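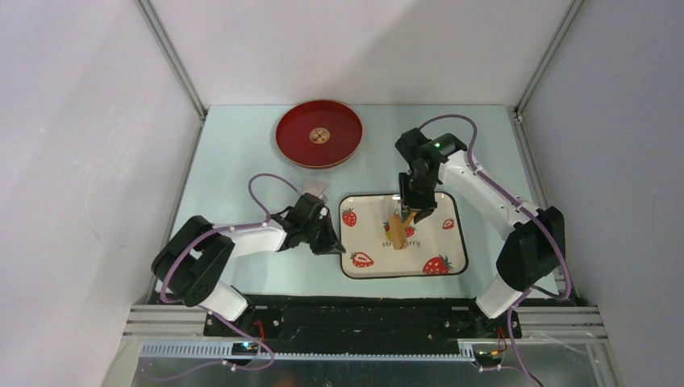 Felten Square Plate, Strawberry
Item number 3679
Made for Modico by Grulus

Sold singly or in a pack of six
In stock

Quantity
Add to basket
Save to list

About this plate

A square plate for small meals, with rounded corners and a cream-white surface. A thin dark line runs round the rim. The print is five red strawberries with green leaves, set at different sizes, and the word "strawberry" in small dark letters near the middle.

It belongs to the Felten fruit range, which we have stocked for several years. The strawberry is the one we reorder most. People buy it for toast, cake, sandwiches, cut fruit and children's teas, and a fair number go to cafés that use it under a slice of something at the counter.

The pattern covers the eating surface and is not repeated underneath. Four of the strawberries sit towards the corners, with a larger one at the lower right and a small one at the upper right. The fifth is near the centre. The lettering reads one way up, so if you are laying a table and want the plates to match, turn the large strawberry to the bottom right.

What it is good for

Toast and sandwiches. A square plate suits square food, and the corners give you somewhere to put the crusts or a spoonful of chutney.

Breadsticks, biscuits and finger food. Long things can be laid corner to corner.

Cake. One slice with room for a fork beside it.

Fruit. Cut pears and melon are fine, but let very juicy fruit drain first if the plate is going to be carried any distance.

Children's meals. The print is clear and easy to name. We have had several notes from childminders who use the plates for snack time and ask for the strawberries to be found as the food goes down.

What it is less good for

Soup, stew, cereal with milk or anything else with a lot of liquid. Use a bowl. The Felten bowl has the same strawberries and is on its own page.

A full roast dinner for an adult. This is a small-meal plate and we would sooner say so here than have it sent back.

Cutting. A table knife used normally is fine. Please don't use it as a chopping board, as a sharp kitchen knife will mark the print in time.

Care

Wash before first use. Warm water, washing-up liquid and a soft cloth or sponge are all it needs. Don't use wire wool, scouring powder or the rough side of a sponge on the printed side.

Tomato sauce, turmeric and beetroot should be rinsed off soon after the meal. If a stain has been left overnight, make a paste of bicarbonate of soda and water, leave it on for a while and wipe it off with a damp cloth. Do not use neat bleach.

Dry the plates before stacking. If they are going away for a long time, put a sheet of kitchen paper between each one and the next.

For dishwasher, microwave and oven use, follow the care card packed with your plates. The card is specific to the batch, and it takes priority over anything you may have read about older Felten plates. If your card is missing, write to us with the item number and we will send another.

The pack of six

The pack comes in a plain brown carton with card dividers. All six plates are the same. We can't split a pack or mix strawberry with other fruits inside one carton, but you can order singles in any mix you like and we will wrap them separately.

The carton is meant for delivery and storage. It is strong enough to keep the plates in between uses and has a flap that tucks in, so it doesn't need taping shut again. It is not a gift box. If the plates are a present, tick the gift wrap option in the basket and we will put tissue round the carton and leave the price off the delivery note.

From our buyer

Omolara Sani looks after tableware at Modico and chose the Felten range. These are her notes from the stock list:

"I wanted a fruit plate that still looked tidy with food on it. A lot of printed plates are so busy that you can't tell where the jam ends and the pattern starts. This one has plenty of cream left between the strawberries. The dark line round the edge helps too - it stops the plate disappearing on a pale tablecloth.

"We were offered a version without the word on it. I asked the office and it was an even split, so I went with the lettering. I still think that was right. We have had two letters asking why we need to label a strawberry, and I have answered both of them."

Goes with

Round red tray. Plain red with a raised rim and a slightly darker ring inside it. It picks up the red of the strawberries without matching a pattern to a pattern.

Felten bowl, strawberry. For cereal, yoghurt and the liquid things listed earlier.

Felten beaker, plain cream. No print. The printed beaker has been discontinued and we don't expect more.

Sani tea towel, red check. Cotton, with a hanging loop.

Delivery

Orders over £55 are delivered free to mainland addresses. Below that, the charge is shown in the basket before you pay. Orders placed before noon go out the same working day. Anything ordered after noon on a Friday goes out at the start of the following week.

Plates are wrapped one by one and packed on their edges. Please open the carton on a table, with the arrow pointing up, and lift the plates out by the dividers.

If you need a large number for a café, nursery or hall, please ask before ordering. We usually hold roughly 403 single plates in the warehouse, but in the weeks before Christmas that can drop quickly, and a new delivery from Grulus takes a while to reach us. Orders for Christmas fairs are best placed by the end of November.

Returns

Unused plates can be returned in their original wrapping for a refund. Keep the delivery note, as the warehouse needs it to match the parcel to your order.

If a plate arrives damaged, send us a photograph of it along with the order number. We will replace the single plate, including where it came as part of a pack. You don't need to post the damaged one back unless we ask.

Small differences in the print are normal. The outline round the rim may be a shade thicker on one side, and the red can vary slightly between batches. If you are adding to a set you already own and the colour matters, tell us the batch letter from the old care card and we will look for the nearest match. We can't promise one for sets bought a long time ago.

Questions we are asked

Are the strawberries in the same place on every plate?
Yes, on item 3679 they are. Other Felten plates have their own layouts.

Is there a round version?
No. We asked Grulus and they have no plans for one.

Do the square plates stack with the older Felten round ones?
They will sit on top but not steadily. Keep them in separate piles.

Can I buy the plate with a different word on it?
No, the lettering is part of the print. The other fruits in the range carry their own names in the same small letters.

Will the plate stand up on a dresser?
With a plate stand, yes. Use one with a lip at the front and set the plate flat side down. It won't balance on a corner.

Can I collect an order?
Yes, from the Modico counter. Choose collection in the basket and wait for the message to say it is ready. The counter closes for lunch, so check the hours on the contact page before setting out.

Do you sell the care card in other languages?
The card is free and is printed in English only. We can send a large-print copy on request.

Customer comments

"Bought six for the caravan. Right size for toast and a boiled egg on the side. Would have liked the bowl to be in stock at the same time."

"Cheerful plate. Smaller than the one it replaced, but that was my mistake for not reading the page. Keeping it for cake."

"We use these on the counter for shortbread. The strawberries show up well next to plain biscuits. One came chipped and was replaced without any fuss."

"My daughter will only eat sandwiches off this one, so we now have three."

"Nice print. The delivery box was bigger than it needed to be for a single plate."

Details

Range: Felten
Maker: Grulus
Item number: 3679
Shape: square, rounded corners
Colour: cream-white with thin dark outline
Print: five red strawberries with green leaves, word "strawberry"
Supplied as: single plate or pack of six
Packed with: care card

Back to Felten range
Back to all plates
Contact the tableware desk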